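Tresau Publishes Good Practice Guide for Hand-Held Gripper Work in Private Homes

Free document sets out rules on consent, equipment checks and work breaks

May 8, 2019

Tresau today released a good practice guide for people who record household tasks with hand-held grippers. The guide covers work done in lived-in rooms, where most existing lab safety rules are of little help. It is 30 pages long and free to use.

The text was written over the past year with Skurau and Soriano, two companies that run home recording programs. It applies to folding clothes, putting things away, wiping surfaces and similar chores. Kitchen work with heat or knives is left out and will get a document of its own.

"Our operators were asking the same questions in every home," said Aníbal Fonseca, head of standards at Tresau. "Can I move the furniture? Who do I call if a screw comes loose? We had answers, but they were in emails."

Under the guide, every adult in the household must sign a consent form before any recording starts. The form lists the rooms to be used, and rooms not on the list stay closed. Residents can ask for a recording to be deleted up to 30 days after the visit, with no reason given.

Each gripper must carry a readable ID label. Operators check the fingers, screws and straps before each session and write the ID number in the log. A gripper that fails any check is taken out of use the same day – taping or gluing a part on site is not allowed.

The guide also deals with loose clothing, reach and fatigue. Sleeves should be kept clear of moving parts, and walkways must stay open. Operators stop for a break after 2 tasks in a row that involve lifting the arm above the shoulder.

A draft was sent out for comment last July and drew 983 remarks. Bayu Manurung, who edited the final text, said most of them were about soft items.

"Fabric catches and bunches, and people pull harder than they should," Manurung said. "Section 7 is now mostly about that."

Skurau will apply the guide to all new home visits from today. Soriano will follow in July, once its operators have been trained. Eugénie Fleury of Soriano is coordinating the training sessions. 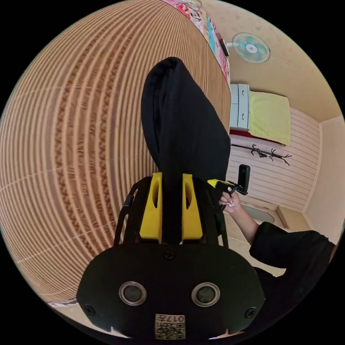

Tresau will accept comments on the published version through its website. Questions about translations should go to Anil Nambiar in the standards office.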